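Subject: Re: [nunonbridge-residents] Bus shelter timetable, again
To: nunonbridge-residents

Evening all,

A few thoughts on the timetable question, in no particular order, typed while the potatoes boil. 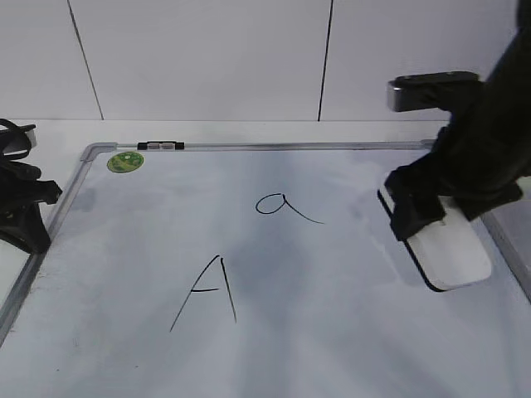
I have lived by the Clavetti stop for longer than the present shelter has, and in that time I have seen four ways of telling people when the bus comes. There was the printed sheet behind plastic, which faded to a pale blue by November and could be read only by those who already knew it. There was the electronic sign, which said "Due" with great confidence at all hours, including the middle of the night. There was the poster with the square code on it, very popular with people whose phones had signal, so not anyone standing in Nunonbridge. And there was the whiteboard in the shop window, written up by hand each morning, which I thought was the best of the lot until the pen ran dry.

On 14 Mill Row's message:

> I don't see why we can't simply ask Prollel to put the
> old printed timetable back. It worked perfectly well for
> years. The 7 has always gone at ten past and anyone
> who has lived here five minutes knows that. All this
> talk of apps is a distraction. Also, whoever has moved
> the bench, please move it back.

I agree with nearly all of this, apart from the 7 going at ten past. It went at ten past under Dhillon's. Under Prollel it goes at ten past on paper and then sits outside the garage with its engine running while the driver finishes a sandwich, and I don't begrudge him the sandwich. But if we are going to ask for a printed timetable, I would like it to print the time the bus leaves. I realise this is a radical position.

We did ask them, incidentally. I wrote in the spring and had a very civil reply thanking me for my interest in rail services. I wrote back to say we have no railway. They thanked me for that too.

As for what to ask for this time, my suggestion is a short letter with 3 requests in it and no history. We are all very fond of the history, but the last letter ran to 10 pages and I think they stopped at the paragraph about the war memorial. The three would be:

1. A printed timetable in the shelter, in type large enough to read without kneeling.
2. A number to ring when the last bus doesn't turn up, answered by a person.
3. The evening 7 to wait for the train connection at Clavetti Road end, or for us to be told plainly that it won't, so we can stop running.

I left out the bin. I know feelings are strong on the bin, but it belongs to the council and Prollel will be delighted to tell us so at length.

If anyone wants to add a fourth, say so on the list and not by note through my door. I have had two notes already and one was in pencil.

The bench was me. It was under the drip. It can go back when the gutter is mended.

Potatoes are done.

From the end house, opposite the stop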